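Pletitz guesthouse, inspection before the season, March

This list is for the main house, the kitchen, the breakfast room and the yard. The boathouse has its own list. I walked through on Tuesday, starting at the cellar and going up, and then the kitchen side after lunch.

Marks: **[x]** is in order, **[ ]** is not in order or not finished, **[-]** could not be checked on the day. Comments are written under the point they belong to. Where there is no comment, I had nothing to say.

## 1. Entrance and stairs

- [x] Front door opens fully and closes by itself
- [x] Door can be opened from inside without a key
- [ ] Outside steps, edges
 - The second step from the bottom has a crack on the left side, where the water comes down from the gutter. It was there also in autumn but it was shorter. A person with a heavy suitcase will put the foot exactly there. Please repair it before the first guests arrive, and the gutter at the same time, otherwise we repair the step again next year.
- [x] Handrail outside
- [ ] Handrail inside, first floor to attic
 - The lowest bracket moves when I pull. I tightened the screw but it does not hold, the hole in the wall is too wide. It needs a bigger plug.
- [x] Stair lighting, all switches
- [x] Nothing stored under the stairs
 - In the last inspection there were paint cans and the old mattress. Now it is clear. Thank you to the person who did this. Let us keep it so.
- [x] Mat lies flat

## 2. Fire

- [x] Extinguishers in their places, pin and seal present
 - There are 3: hall, kitchen door, cellar. All have the service label from Skultance. The one in the cellar hangs behind the bicycle rack and I had to lift a bicycle to read the label, so the rack must move.
- [ ] Smoke alarms, test button
 - Hall and attic are good. The one outside the family room gave a very weak sound. I changed the battery and it was the same after. The alarm itself should be replaced. I put a note on the door of the family room, and the room should not be given to guests until this is done.
- [x] Fire blanket in the kitchen
- [x] Escape plan on the inside of each room door
 - The plan in the blue room still shows the balcony door as an exit. This door was closed with bricks before my time. I marked the point as in order because the correct route is also shown, but a new print would be better.
- [x] Meeting point sign in the yard
- [ ] Emergency lights
 - The light over the back door does not come on when the fuse is off. The others stay on well.

## 3. Guest rooms

- [x] Windows open and can be locked in the tilted position
- [x] Window limiters on the upper floor
- [x] Sockets and lamp cables
 - The bedside lamp in the blue room had a cable repaired with tape. I took the lamp out and it is now in the office with a label "do not use". Please do not bring it back because it looks nice.
- [x] Wardrobes fixed to the wall
- [ ] Bunk bed in the family room
 - The ladder is firm. The side board of the upper bed has a loose bolt at the head end and the bolt is too short to tighten. I looked in the box with spare parts and found no longer one.
- [x] Radiators, no leaks
- [-] Heating in the attic
 - The boiler man had it switched off for his own work. To be checked when he is finished.

## 4. Bathrooms and water

- [x] Hot water run at all taps that were not used in winter
 - Boiler was set to 70 degrees for this work. It must be set back before guests use the showers. I wrote this also on the paper at the boiler, in red.
- [x] Shower heads taken off and cleaned
- [x] Non-slip mats, no black spots
- [ ] Ventilator, ground floor bathroom
 - It turns, but I held a piece of toilet paper in front of it and the paper fell down. The filter is full of dust or the pipe is blocked by a nest, as it was two years ago.
- [x] Door locks can be opened from outside with a coin
- [x] Socket near mirror has a working safety switch

## 5. Kitchen

- [x] Gas valve closes, no smell
- [x] Gas hose, date still valid
- [x] Knives stored in the block or in the drawer with cover
- [ ] Refrigerator, large
 - Door seal is open in the lower corner. You can put a thin card in and move it. The temperature was good on the day, but the kitchen was cold also. In summer it will be different.
- [x] Refrigerator, small
- [x] Cleaning products away from food
 - The bottles of Relow are now in the low cupboard with the child lock. One bottle had the label washed off completely, and I threw it away. Never fill a cleaning product in a drink bottle, also not for one day.
- [x] Hood filters clean
- [x] First aid box
 - Complete except for burn gel, which I ordered. The large plasters were finished and I filled them from the office box, so the office box is now the one that needs plasters.
- [x] Step stool
 - The rubber feet are worn but still there.

## 6. Breakfast room

- [x] Tables stand firm, no sharp edges, no splinters
 - I pass the hand slowly along each edge with a soft cloth. If the cloth catches, there is a splinter. This is better than looking.
- [x] Chairs, joints and seats
 - 2 chairs were taken to the workshop for glue. They have to stay under the clamp overnight, and after this somebody heavy should sit on them.
- [x] Floor clean, no loose tiles
- [ ] Coffee corner
 - The cable of the water kettle runs across the place where people stand. Move the kettle to the other side of the Wanyama coffee tin, near the wall socket. The tin can stay where it is.
- [x] Turntable trays on the tables
 - Check that the tray turns easily and does not lift on one side. Nothing tall goes on it, especially no teapot and no candle. Children turn it fast. Small cups are fine if they stand inside the rim. Wash the tray after breakfast, dry it, and look under it for crumbs, since a crumb under the base makes it tilt. 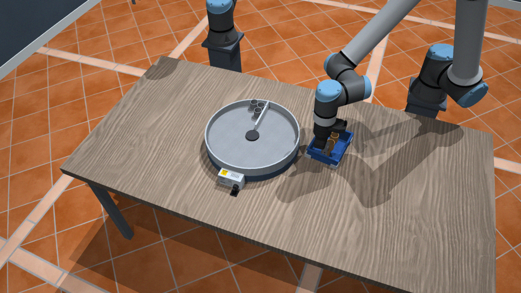 *Round turntable tray with a raised rim, three small cups inside.*

- [x] High chair, belt and buckle
- [x] Candle holders
 - Only the glass ones with a high wall remain in use.
- [ ] Curtain near the toaster
 - Too close. Tie it back with a hook, or put the toaster on the other shelf. I prefer the second, because a hook is forgotten.

## 7. Yard and shed

- [x] Path free of moss
- [x] Outside socket, cover closes
- [ ] Swing
 - The ropes are good. The wooden seat is soft on the underside where I can push in a fingernail. I took the seat down. Please do not hang it again before there is a new one.
- [x] Grill stands on stone, away from the hedge
- [x] Ash bucket is metal and has a lid
- [ ] Shed door
 - The hook that holds it open is missing, so in wind it swings back. I was hit on the elbow myself, not hard.
- [-] Well cover
 - There was a pile of branches on top. Please remove the branches and I will look at it when I come for the second visit.

## Work to finish before opening

In this order, please:

1. Smoke alarm outside the family room
2. Boiler back to the normal setting
3. Crack in the outside step, with gutter
4. Handrail bracket, inside stairs
5. Emergency light over the back door
6. Bolt for the bunk bed
7. Kettle and toaster, which takes five minutes and can be done today

The ventilator, the refrigerator seal and the shed hook can wait a little, but not until summer.

## Notes for the next inspection

The keys for the attic were on the wrong hook and I lost time with this. The hooks should get new labels, the ink has become very pale.

I ask also that the list from autumn stays in the folder together with this one. I compared point by point and it was useful, for example with the step. Last time I had only page one, and the pages about the kitchen I found later in the drawer with the menus.

For the second visit I need 3 things ready: the ladder in the hall, the branches removed from the well, and the heating switched on in the attic since the morning.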